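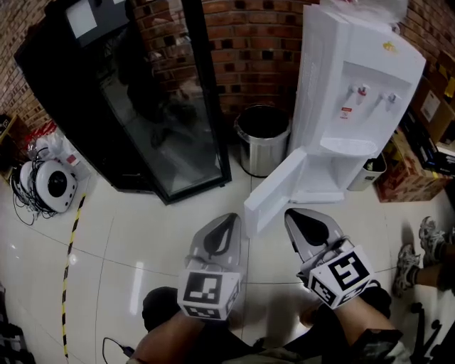

The ground-floor water point at Stalledton, with the cabinet door at the base of the dispenser open.

Märta Söderlund looks after water points and shared amenities for Rikdale, a site services firm with 178 dispensers on its books. The floor-standing type, with a red-handled tap on the left and a white one marked blue on the right, makes up most of the list.

"People judge a unit by the taps," she says. "I start at the cabinet door. If the hinge has dropped, the door gets slammed, and then the catch goes."

Her routine takes 7 minutes per unit: door, drip tray, taps, floor. The tray is lifted out and rinsed at a sink, never wiped in place. "Scale builds up under the lip. A cloth goes straight over it."

Placement is a recurring argument. Stalledton has a curved brick wall, and a square housing will not sit flush against it. Söderlund doesn't mind the gap. "You want air behind the unit anyway. What you don't want is a gap that collects cups." She asks for a bin within arm's reach and prefers open-topped steel - lids on swing bins get wet and stay wet.

Glossy tile is harder to manage. It cleans well but hides small spills under ceiling lights. At Saklow she had the floor beside the dispenser checked 3 times a shift, the first at 6 am.

Plastic bags left on top of housings are her other complaint. "It's a flat surface at hand height. It will be used as a shelf."

The next review of the Stalledton units is in February.

Related
Descaling intervals for hard-water sites
Brouwer: refitting a staff kitchen in stages
Choosing bins for shared corridors

We use cookies to analyse traffic and remember your preferences. Accept / Manage settings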